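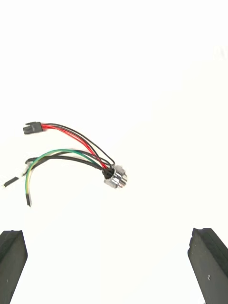 How do you keep track of the wiring under a model railroad before it gets away from you?

Community Help > Hobbies > Trains and Layouts
Tagged: wiring, labeling, beginner

benchwork_beagle

Hello all, and thank you in advance for reading a long one. I'm building my first real layout in the spare bedroom, a made-up branch line running from Hineck down to the harbor at Luten, with a little sawmill spur in between that I'm very fond of. The track is down and trains run on it, which felt like a miracle the first evening. I have 13 turnouts, a couple of lit buildings, and plans for street lights once I feel brave.

My trouble is underneath. I started out neat and then got excited, and now there's a hanging garden of wire down there in whatever colors the hobby store had left. Last night one turnout stopped throwing and I lay on the carpet for an hour with a flashlight in my teeth trying to work out which wire was its wire. I'd like to fix this before I add the town. Do people start over? Is there a way to sort it out as I go? I'm handy enough with a soldering iron but I've never planned a wiring job in my life.

Fodlow Junction

Oh, I feel for you, I've spent many evenings on that same carpet! Please don't tear it all out. I did that with my first layout and lost a whole winter, and I made most of the same messes over again because I was in a hurry to see trains move.

What got me out of the woods was treating the railroad as a set of small jobs, with a notebook that lives on a hook by the bench. My order of business goes like this:

1. Switch everything off and unplug the power pack. Then draw the track plan on a big sheet of paper, the uglier the better, and give each turnout and each building a plain number. Keep those numbers forever, even if you rip something out later.

2. Pick your colors and write them inside the cover of the notebook. I use red and black for the track bus, green for turnouts, and yellow for lights. If you run out of green, wait until you have more green. (I know. I've been there at nine at night with one wire to go.)

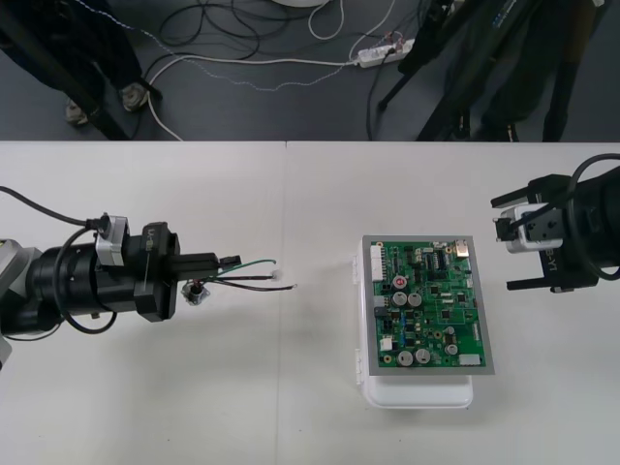
3. Take one turnout at a time, follow its wires from end to end, and put a label at both ends. Paper flags with clear tape over them are fine. Write the turnout's number and where the wire goes, so "6 to panel" or "6 to motor." Don't go on to the next one until this one is in the book.

4. Put a terminal strip under each section of the layout and bring all of that section's wires to it. Leave a few empty screws for things you haven't dreamed up yet. My town of Mbwambo wasn't on the first plan at all, and it now has more lamps than the rest of the railroad put together.

5. Anything that crosses from one section to the next gets a plug and socket. Buy all of them in one style, and make every plug different enough in pin count or marking that you can't mate the wrong pair. I check each pin with a meter before the power goes back on, and I write the pin numbers down next to the colors. 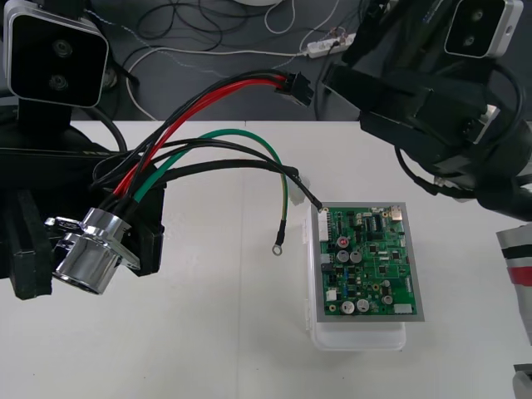 6. Tie things up last. Loose hook-and-loop straps are kinder than zip ties while you're still changing your mind, and with a town on the way you will be changing your mind for a good while.

Do a little each evening and run a train when you've finished. It took me most of August to get through mine, and I enjoyed it more than I expected to. I'd love to hear how the sawmill comes out!

mossy_siding

get a label maker. also a mechanic's creeper so you aren't on the floor. mine cost $30 used

teakettle_and_ties

The advice above is good, and I'd only add a word about your dead turnout, which may have nothing to do with the mess. Before you chase wires, move the points gently by hand with the power off and see if a bit of ballast or glue is holding them. Two of mine were "electrical" for a month and both were ballast. If they move freely, try the motor with a pair of jumper leads straight from the supply, just a quick touch if it's the twin-coil kind, as those can burn out if you hold the current on.

For the notebook, I keep a page per turnout and leave the back blank for repairs. I've used up 388 feet of wire so far on a layout not much bigger than yours sounds, so do buy the larger spools in your chosen colors.

benchwork_beagle

It was ballast. One tiny piece! I've ordered green wire anyway and the notebook has its hook.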